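Against the Matching Bin

There is a kind of household that sorts its toy bricks by colour, and I have lived in one for long enough to have views. Ours began on a Thursday, when Kirsten Tremblay, who has shared a house with me since before either of us owned a set of matching anything, came home with nested plastic bins and a look of purpose. I was shown where things would go. I nodded, as one does.
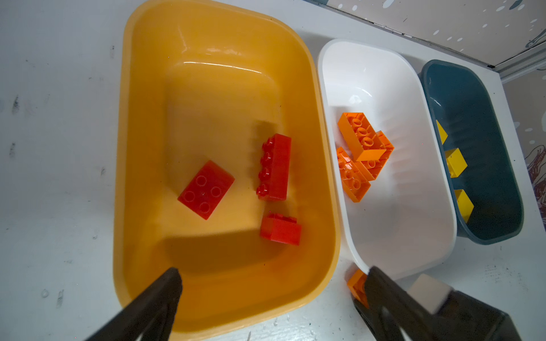
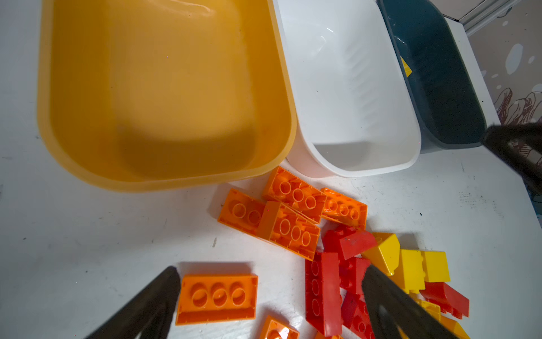
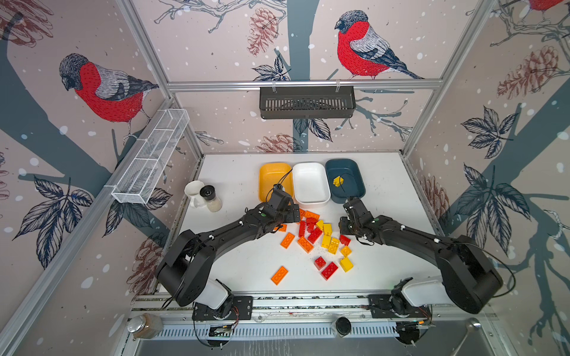
Bricks and bins. The red ones in the yellow bin are in the first picture.

I should say that I am not against tidiness. I like a clear floor, particularly in August, when I go about barefoot. My quarrel is with the idea that colour is what matters about a brick. Ask any child what they are looking for and they will tell you "a long one" or "a flat one", or they will hold up finger and thumb to show you the size of the gap. Very few will say "orange". Orange is what you get when you've found the long one.

Sort by colour and you have made a display. It looks splendid from the doorway. Then someone wants a two-by-two, and every colour has those, so every bin gets tipped out and you are back to a heap on a table with crumbs in it.

Kirsten's answer to this is that shape is worse. She may be right. Our friend Benjamín Lagos sorted his children's collection by shape over one winter, all 1,815 pieces of it, and ended up with so many tubs that the tubs needed their own cupboard. He had a tub for hinges. He had a tub for things that were nearly hinges. His daughter went on building exclusively out of whatever had rolled under the sofa.

And then there is the question of which colour goes in which bin. You would think that if you owned a yellow bin, and you owned yellow bricks, the matter was settled. It isn't. Red went in the yellow one and orange went in the white one, and I have heard the case for this made at length, over supper, with a straight face. Apparently a yellow brick disappears in a yellow bin and a red one shows up nicely. I had no reply to that, and I resent it.

What I would defend is the one big box. My own bricks lived in a biscuit tin, 500 or so by my mother's generous estimate, and the noise of a hand going round in it is the noise of my childhood. You went in for a wheel and came out with a window, and the lorry became a house. It was a terrible system. I built a great deal with it.

Maëlle Friesen, who teaches small children and therefore sees more bricks in a week than I will in my life, tells me the sorting is a game in itself and they'll do it happily until somebody calls it tidying up. I put this to Kirsten. She said she had never called it anything else and was enjoying herself enormously, and would I please move my mug.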